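工单:开放日演示台 夹爪抓取不稳 / 腕部相机过曝
提交:Adwoa Bonsu 地点:Sketley 演示厅 2号台 状态:处理中
腕部视角,玉米在盘里:

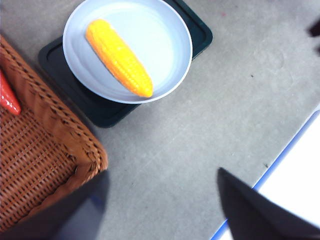

现象

六月开放日预演,任务是玩具蔬菜在篮子和盘子之间来回放。预演到下午开始出问题:
玉米夹起来会打滑,有时候提到一半掉回盘里
检测框在盘子上乱跳,亮的那一侧尤其明显
红色那个玩具放在篮子里,靠边的时候经常识别不到
控制台没有报错,日志只有 grasp_width 低于阈值的警告,连着刷

环境

控制端软件 Imetti,上周刚升过级。夹爪指尖是 Purnlow 的备件。曝光设的自动,夹持力 40%。演示速度 100%,预演前被人调上去的,原来一直是 69%。

处理记录

13:20 Loan Tiêu
先重启控制端,没用。夹爪回零,开合各走几遍,行程正常。指尖用酒精擦了,滑的次数少了一点,还是会掉。

13:45 Loan Tiêu
速度改回 69%。掉落明显减少。所以至少一半原因是加速太猛。谁改的请在群里说一声,以后改参数写纸条贴台子上,不要口头讲。

14:10 Kha Hoàng
看了相机画面,盘子里面白掉一大片,旁边那块白色的也很亮。自动曝光跟着篮子那边的暗处走,盘子就爆了。改手动,曝光时间从 600 往下试,太低的话篮子里又看不清。现在先停在一个中间值,没存进默认配置,重启会丢!!

14:25 Kha Hoàng
检测框稳了。红色的还是时有时无,露出来的部分太少,模型认不出来。不是相机的问题,摆放的问题。请讲解的同事把它往篮子中间放,不要贴着边塞。

14:50 Khải Lò
夹持力试着加到 45,玉米不掉了,但是玩具表面压出印子,客人看到不好看。退回 40。换了抓取点,从玉米中段夹,不夹圆头那边。连续跑下来没掉。

15:05 Adwoa Bonsu
Ung 的参观团提前到了,先让他们看 1号台。2号台什么时候能用?给个准话。

15:10 Khải Lò
十五分钟。

15:30 Loan Tiêu
2号台恢复,第一组看完了,中间玉米滑了一次,自动重试抓起来了。小朋友反而很高兴,要求再来一遍。围观的靠得太近,地上那条线要重新贴,现在的翘边了。

15:40 Xuân Hứa
补充:盘子下面的深色托盘是斜着放的,标定的时候是正的。放置点是按盘子圆心算的,托盘斜不斜影响不大,但是撞到边沿盘子会跟着动。结束以后摆正,底下垫防滑垫,库房右手第二个柜子有。

临时规定(到开放日结束为止)

速度保持 69%,不要动
每次重启以后手动重设曝光,值写在台子侧面的胶带上
每组参观前擦一次指尖
参观的人想自己摆蔬菜可以,先按暂停,等手臂停稳再伸手,讲解员在旁边看着
玩具掉地上捡起来擦干净再放回去,别直接扔篮子里

未解决

1. 曝光值没写进默认配置,Kha Hoàng 跟
2. 升级以后权限为什么变了,演示帐号居然能改速度,要问 Imetti 那边
3. 指尖胶垫磨损,备件只剩一付,Adwoa 去催采购
4. 顶灯能不能关掉一排,场地那边还没回覆

工单先不关,收场后再跑一轮空载和一轮满任务,结果贴下面。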